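# Skomwood kitchens are now worth more, kitchens told

Homeowners in Skomwood opened their property assessments last month and learned that the town has developed an interest in their countertops.

Under a revised scoring sheet, any house with a stone counter now gets 8 extra points in the category called "interior finish." Points are turned into dollars by a formula on page two of the notice, which is printed in a gray so pale that several residents took page two for the back of page one. For a typical house on the east side, the change adds $629 a year to the tax bill. Laminate gets no points. Tile gets three, unless the grout is "in decline," a phrase the sheet does not define.

By the close of the filing window, 153 owners had appealed. The appeals office is one room next to the dog license desk, and for most of the month the line for one ran straight into the line for the other. At least two people left with paperwork for dogs they don't own.

Assessor Shahab Asadi, who took the job last spring, said the old sheet dated from a time when a dishwasher counted as a luxury feature and a second phone jack was worth more than a garage. He had wanted to replace it for months.

"People were being taxed on their phone jacks," Asadi said. "I got rid of the phone jacks. I haven't had one thank-you card about the phone jacks."

The trouble lies mostly in what counts as stone. The sheet lists marble, granite, slate and "similar," and the word "similar" has done a lot of work this month. One owner on Naseri Street argued that her counter is a composite made of crushed stone and resin, and that she should pay for the crushed part only. The hearing officer asked what share of the counter that would be. She produced a brochure. The brochure gave three different answers, and the matter was put off so that everyone could read it again.

Another appeal came from a man whose granite is in the garage. He bought it at a closeout sale four years ago and has been meaning to put it in. The inspector saw it leaning against the wall behind a lawn mower and scored it as present. It is present, the man agreed, but he would not call it a finish. His points were removed, on the condition that he tell the town when the counter goes in. His wife, who came along to the hearing, asked if the town could give him a deadline as well.

Owners who took the cheaper road have not escaped either. The Zunora, a block of older condos near the bus station, had its kitchens redone all at once with a stick-on film printed to look like marble. Inspectors working from photos gave stone points to the whole building. Residents brought a strip of the film to the office and peeled it off its backing on the desk, where a piece of it still is. Those scores will be corrected, and the building has since started mentioning the mix-up in its sales listings.

The photos are a sore point of their own. The town sent inspectors into only part of the housing stock and scored 285 homes from pictures found in old real estate listings, some of them from two owners back. A family on the north end was billed for a breakfast island that left the house under a previous owner. They had always wondered why there was a patch in the floor. They are now appealing the island and, having seen how nice it looked, pricing a new one.

Local contractors say the calls have changed. Tiko, a kitchen shop on the main road, reports that customers used to ask what would raise the value of a house and now ask what would raise it without anyone finding out. The shop has no product in that line. It has sold a good deal of butcher block, though, which the sheet leaves out entirely. Asadi said wood will be added in the next version. The shop asked him to repeat that more quietly.

The council has so far declined to step in. Members heard comments for most of an evening, and one suggested scoring kitchens by floor area alone, so that a big kitchen would pay more and a small one less. This was warmly received until somebody in the third row asked if a pantry was part of the kitchen. The discussion that followed ran past the time limit, and the item was moved to the next agenda, below the item on leaf pickup.

Hearings continue on weekday mornings, starting at nine. Owners are asked to bring their notice, a current photo of the counter in question and, if possible, a receipt. Samples are no longer accepted at the desk.

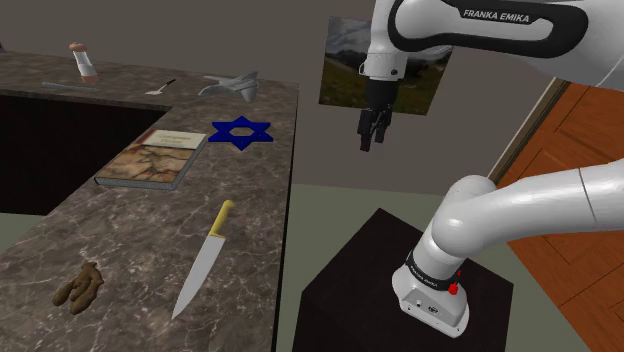

New notices go out in November, and owners who are sending in photos have until then to do it. The office wants the counter itself easy to see, corners included, and it asks for as little as possible on top. An L-shaped run of dark brown marble with light veining would get the full 8 points, with no extra charge for the bend. Small belongings are not taxed, so a shaker or a spoon left out at the back will do no harm, and the same goes for a toy fighter jet near the corner. Appeals filed after the notices arrive will be heard in the spring, in the same room, and the dog license desk is moving upstairs.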